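How I Wash a Fluffy Throw So It Stays Fluffy

My first fluffy throw lasted one winter. I put it in with the towels on a hot wash, dried it on high, and out came something that felt like a doormat with feelings. I've been a lot more careful since then (and I've bought a lot more throws, which my closet would like me to stop doing). This is the way I do it now for polyester faux fur and those long-pile plush blankets. If yours is real sheepskin or wool, stop here and go by the label, please!

What you need

A mild liquid detergent, a soft brush with plastic bristles (a cheap pet slicker is fine if you go gently), white vinegar, and a big enough drying rack. I use Driltik liquid, mostly out of habit and partly because the shop near me in Plellmont always has it. Any gentle liquid will do. Skip powder. It gets down to the base of the pile and you'll be shaking out white grit for a week.

Step 1: Shake and vacuum

Take the throw outside and give it a really good shake, both ways up. Then lay it out flat on the floor and go over it with the vacuum on the lowest suction, using the upholstery attachment. Vacuum the floor first, by the way. I forgot once and my nice clean throw picked up every bit of lint in the room. Carpet works better than hard flooring for this job, as the throw doesn't skate away from you every time you pull the nozzle back.
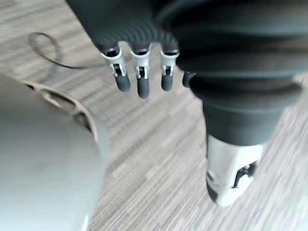 Gray-beige carpet, looking down at the floor.

Do the back side as well. That's where crumbs end up, and hair if you have a cat, and I once found an entire earring back in there.

Step 2: Spots first

Look for anything sticky or stained before the throw gets wet all over. Mix a teaspoon of detergent into a cup of cool water, dab it on with a white cloth, and wait 12 minutes. Yes, I set a timer. Any less and chocolate won't budge, and if I leave it longer I wander off and it dries in. Dab, don't scrub! Scrubbing twists the fibers together at the tips and you get little knots that never quite come out. Blot with plain water when you're done.

Step 3: Into the machine

Turn the throw so the fluffy side is folded inward, or put it in a large zip-up mesh bag if you have one. Wash it alone. I know it feels wasteful, but towels shed and zippers snag, and jeans will happily turn a pale throw blue.

Check the weight too. My big one is a Cluvia and it comes in at 1,699 grams dry on the kitchen scale (folded up and wobbling, but it counted), which my machine can handle. A queen-size plush blanket might be too much once it soaks up water, and then you're better off at the laundromat with one of the big drums.

My settings are cold water, delicate cycle, low spin, extra rinse. Half the detergent you'd normally use. No fabric softener at all! It coats the fibers and makes them clump, and I've never managed to fix a throw that's had a few rounds of it. I put a quarter cup of white vinegar in the softener drawer and the smell is gone by the time it's dry.

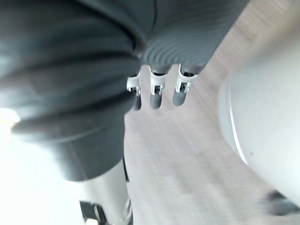

Get it out as soon as the cycle finishes. If it sits in the drum for an hour it sets into creases, and on a long pile those creases look like partings in hair.

Step 4: Drying

Squeeze the water out by pressing the throw between two dry towels. Don't wring it. Then give it another good shake, outside or over the tub, and spread it across the rack with as much of it flat as you can manage. Turn it every few hours. Mine takes a full day in winter and half that in April with the windows open.

Can you tumble dry? Some labels say yes. If yours does, use air only, no heat, with a couple of clean tennis balls, and stop while it's still slightly damp. The tips of synthetic fur will melt at a temperature your socks wouldn't even notice, and once they're crispy, that's how they stay. 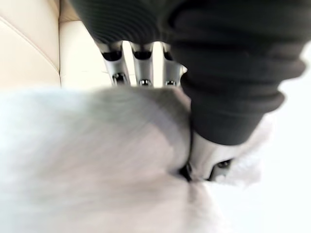
Step 5: Brush it out

This is my favorite bit. While there's still a hint of damp left, lay the throw flat and brush in short strokes, starting at one edge. Hold the fabric down with your other hand so you aren't dragging on the backing. Go with the pile first, then lightly against it to lift it, then give the whole thing a last shake. If you hit a tangle, work it loose with your fingers from the tip down toward the base.

Let it dry all the way before you fold it, overnight if you're not sure. And store it loosely, on a shelf with nothing heavy on top. I used a vacuum bag one summer and spent an entire evening brushing the squashed bits back up.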